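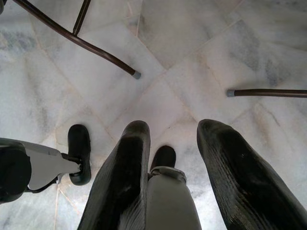 Fasgate says its two-armed Nigam can be kept running by the people who use it, with a single visit from a technician to get it started. After one setup session and a few weeks of use, the people using it aren't so sure.

The machine went into a room with a marble tile floor and two tables last September, under a trial run by Mitelix, the local dealer. Soon-im Shim, who signed for it, was told to set aside a morning. Setup ended at 4:30 in the afternoon, and the second arm had to be calibrated again the next day.

"The brochure has a page that says unbox, plug in, teach," Shim said. "There is a lot of room between plug in and teach."

Most of that room was taken up by the grippers. Each has a pair of black fingers with fine ridges molded into the surface, and the ridges are what hold a smooth object. They pick up scuffs. One of the fingers on the trial machine already has a lighter patch at the tip where the black is worn, and the two sides disagree about what that means.

Man-sik Shin, a service manager at Mitelix, calls it cosmetic. The company rates a set of fingers for 2128 hours of use and says the surface can look tired long before the grip suffers. Ok-hee Ban, the technician who did the installation as an independent contractor, would like to see how that number was reached.

"Hours of what?" she said. "Hours switched on? Hours squeezing something? I asked twice and got the same sheet back."

A replacement set costs $426, and the trial agreement doesn't cover it. Shim said she learned this from the parts list, which came in a separate envelope.

The bowl test

Before the machine is signed over, it has to pass a check that Mitelix calls the bowl test. A shallow stainless steel bowl is placed near the edge of the table, and the arm has to bring its gripper to the rim, close on it, lift, and set the bowl down in the same spot. Polished steel was chosen as a hard case, according to Shin, as it throws highlights that can confuse the cameras.

The pass mark is 47 clean lifts out of 50. Ban ran it with the left arm first. She won't give out her tally, which belongs to Mitelix under her contract, but she did say the arm needed its reach corrected twice before she was willing to write anything down. Mitelix would confirm only that the unit "met acceptance."

Ban's own complaint is with the cable. On each arm it runs outside the housing in an open loop, and on a table this size the loop can drape over the edge when the arm reaches in. She has asked for clips. The manual tells the owner to "observe the cable during motion," with no word on what to do after observing it.

"I tell people to stand there and watch one full reach, slowly, and if it rubs anywhere, stop," she said. "That should be in the book."
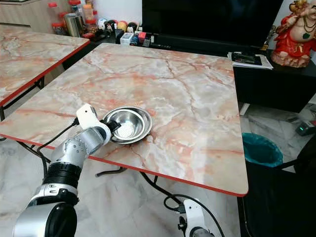
What the owner is expected to do

The care schedule is one sheet, printed on both sides. Every day the fingers get wiped with a damp cloth, then a dry one, working along the ridges. Once a week the owner checks that the band at the top of the gripper palm is seated and hasn't crept. Once a month both arms go back to their home position and the reach check is repeated at low speed.

None of it is difficult. Ye-rin Ra, who handles the daily wipe, said it takes her less than ten minutes, though the first week was longer. She hadn't been told the grippers should be powered down before anyone puts a hand near them. Ban added that in pen at the top of the sheet.

The floor gets one line, "keep clear." Ra moves the chairs back before each session and has given up asking how clear is clear.

Mitelix is also offering a remote support plan called Skitia, which promises to spot wear "before you do." It costs some $100 a month. Shin said the software reads the motor load in the grippers and flags a change. Asked whether it could tell a worn finger from a dirty one, he said the first advice in either case would be to clean it.

Shim has turned it down for now. "Ye-rin already cleans it," she said.

Next steps

Ban is due back to swap the scuffed finger for a new one and run the bowl test again on both. It would be the first direct comparison anyone outside Fasgate has made, at least on this unit, and Shim has asked for the results in writing. Mitelix has agreed to the visit but hasn't said whether she will get the numbers.

Fasgate did not answer questions about how the finger rating was worked out. A spokesperson, Ye-ji Cha, sent a copy of the care sheet. It was the version without the line about switching off the grippers.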